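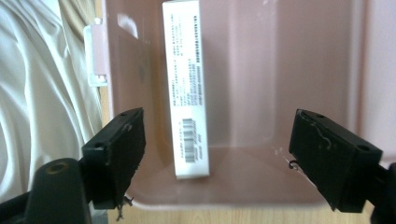
A box on end in a pink bin, between the fingers of a hand-held gripper.

Wevton has finally put out its house rules for hand-held gripper work, and I've spent most of the morning reading them with a cold coffee next to me. They're called the Stastutano rules, after the project they were written for, and they're free for anyone to use. If you do this kind of work in or near Grulmont you've probably heard people grumbling that they were coming. Well, they're here, and they're four pages long!

I mention the length on purpose. The draft that went around last spring was 80 pages, and I know of at least one shop that printed it, put it on a shelf and never opened it again (fine, it was the shop I used to work in). It had a whole chapter on table heights. The new one has a paragraph on table heights, and it says to pick one that doesn't hurt your back and write it down.

So what's in it? The big change is about how a take begins. Under the new rules the item has to be standing or lying clear of both fingers at the start, with the gripper open, and you hold still for a moment before you close. Plenty of people have been starting with one finger already leaning on the thing, especially with tall narrow boxes that like to tip over. I get it, I've done it. But Wevton went back through 2,958 of its own recordings before writing this, and it says starting in contact was the most common reason a take had to be thrown out. I'd have bet on people's sleeves getting in the way, so that shows what I know.

Next up is bins. You can use any bin you like, clear, tinted or solid, as long as you log which kind it was. The old draft wanted everybody on the same gray tub, and the objection from pretty much everyone was that kitchens and closets aren't full of the same gray tub. Wevton listened there. Scuffs and scratches are fine too. What you can't do is swap bins halfway through a set without starting a new log entry, and I suspect that's the one that will catch people out, because when a bin is in the way you just grab another one and keep going.

Packaging gets its own section. Boxes with small print and barcodes are okay and don't need to be taped over. Anything with a person's name or home address on it is out completely, so no shipping labels, no pharmacy bags, no mail. If one sneaks in, the take gets deleted, and blurring it later isn't allowed. I like that this is so blunt. The draft had a long flow chart about when blurring was good enough, and I never met two people who read it the same way.

Then there's cleaning, which I'm very happy to see in writing. Finger pads are to be checked for lint, threads and dust between sets and wiped with a dry cloth. Loose screws get tightened at the same time. It sounds like nothing, but I've worked with pads so fuzzy they could have used a haircut, and a slick paper carton does not sit the same way against those as it does against clean rubber. The rules don't say which cloth. I use an old T-shirt.

There's a bit on hands as well. One operator per gripper, breaks written into the schedule, and nobody is to be paid by the take. That last part surprised me — I didn't expect a document about fingers and bins to go there. Wevton's thinking is that people paid by the take hurry, and then their wrists go, and the work gets sloppy anyway. Whether the smaller shops can afford to switch is another matter. I asked at Boiko, the shared workshop down by the rail yard where a lot of the freelance folks rent a bench, and the answer at the front desk was that half their renters would be glad of it and the other half would want to see the hourly rate first. Fair enough.

I do have gripes. The section on soft goods is thin. Sheets, towels and clothes get two sentences, and one of them only tells you to treat them "with the same care as rigid items," and I don't know what I'm supposed to do with that. Fabric at the edge of the work area isn't covered at all, so I can't tell you if you're meant to clear it away or leave it. There's also no word on lighting beyond asking you to note if a lamp was on. Glossy plastic bins throw streaks of light all over the place, and I'd have liked a little help with that.

And nothing here is enforced, obviously. These are house rules, not law, and they only bind people doing work for Wevton. Still, enough shops around Grulmont take Wevton jobs that I think most of us will end up following them by default. Nobody wants to keep one set of habits for mornings and another for afternoons.

The trial runs for 3 months, starting in October. During that time old-style takes will still be accepted if they're marked as such in the log. Once it's over they'll be sent back. Wevton is taking comments the whole way through, and there's a form on the last page that you can fill in by hand and drop at the Boiko front desk if you'd prefer that to email. Mine is going to be all about towels.

Copies of the rules are on the desk at Boiko as well, next to the sign-in sheet. The pile was already getting low when I stopped by, so maybe call ahead.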